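Thread: dustpan and brush sets for bench spills. Small ones, the kind with a pan that fits in a drawer. I have bought too many of these and kept notes, so the notes go here.

Scope first. Dry, round, rolling spills on a smooth tabletop. No flour, no glass, no liquids. Floors are a separate problem and a larger pan.

Round material is the hard case. Dust stays where the bristles leave it. A pellet picks up speed from the brush, reaches the lip, and either climbs it or bounces back toward you.

So the lip decides most of it. You want a bevel that comes down to a thin front edge, and you want that edge straight. Lay it on the table and slide a sheet of paper along the joint. If the paper goes under in the middle, so will part of the spill.
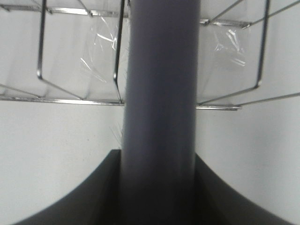 Storage matters more than people give it credit for. A brush left standing on its bristles takes a set within a few weeks and then skips over anything small. Hang it by the hole or prop it so the bristles carry no weight.

A wire rack works if you have no hook. Oldřich Charvát at the Clungate shop has kept his in a dish rack since May and the bristles are still straight. Mine went over to the same arrangement after I saw his.

Test spill is always the same: 9 grams of pellets, tipped out from a cup held low. I sweep in short strokes, then weigh what ends up in the pan. Repeat until bored.
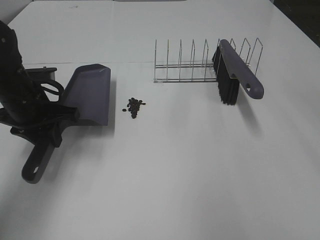
Pan angle is the setting most users get wrong. Handle too high and the lip digs in or chatters; handle too low and the front edge lifts clear of the table. Start with the lip near the surface a short distance from the spill, then close the gap before the first stroke. Look for strays first. A pile like the dark one on the white table, with a single pellet lying apart at its left end, should have the stray pushed back into the group before you sweep. Chasing it afterward costs more strokes than the whole pile.

Color note. Dark pellets on a white top are easy to find. Dark pellets in a dark pan are harder to count, so weigh them.

Table seams: sweep along them, never across. A joint between two sections of covering will stop a small pellet every time.

Now handles. On the cheap sets the handle flexes at the root, where it meets the scoop. You press down at the grip, the root bends, the lip comes up. It is a small movement and enough to let a pellet under.

A molded rim along the edge fixes most of this. It adds stiffness for very little plastic. A generous radius at the inside corner helps too, both for strength and for wiping clean.

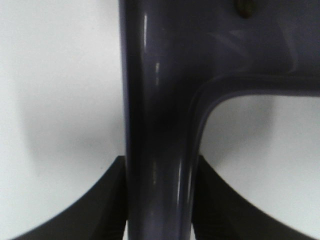 Glossy plastic shows scuffs early. They have no effect on pickup unless they are on the front edge. If the edge itself is nicked, a few passes with 300 grit on a flat block will bring it back. Work the underside only and keep the block level.

Bristles: dense and fairly stiff, trimmed to one length. Soft, flared bristles are for dust. With pellets they bend, load up and flick.

I logged 538 sweeps across three sets. The Furari had the best lip and the worst brush. The Rellance was the reverse. The Uchida was average at both and is the one I kept, which says something about buying matched sets.

Stroke length: roughly 70 mm. Longer strokes send material up the tray and out over the back wall if the wall is low. Finish with one slow stroke along the lip.

After the last stroke, tip the lip up before you move the pan anywhere. The load should run back toward the handle and settle there. Carry it at that angle. 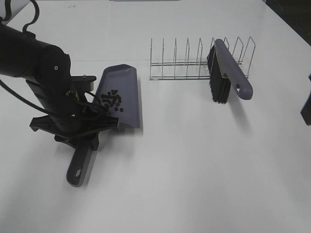 Emptying: go over the bin with a corner of the lip down and let the material run off that corner. Tapping the pan on the rim of the bin is how edges get nicked. See sanding, further up.

Washing: warm water, a little soap, pan and brush separately. Shake the brush out and let it dry with the bristles hanging. Putting it away damp in a drawer undoes everything I said about storage.

Remaining question is static. In dry air the last few pellets cling to the tray and follow the brush. Wiping the pan with a barely damp cloth helps for a while. I have no figures on how long, and will add them when I do.

Recent threads
Drawer liners, thickness against grip
Wire racks: which feet mark a white tabletop
Refilling small jars without a funnel
Bench scales under load, part 2
Hooks, adhesive and otherwise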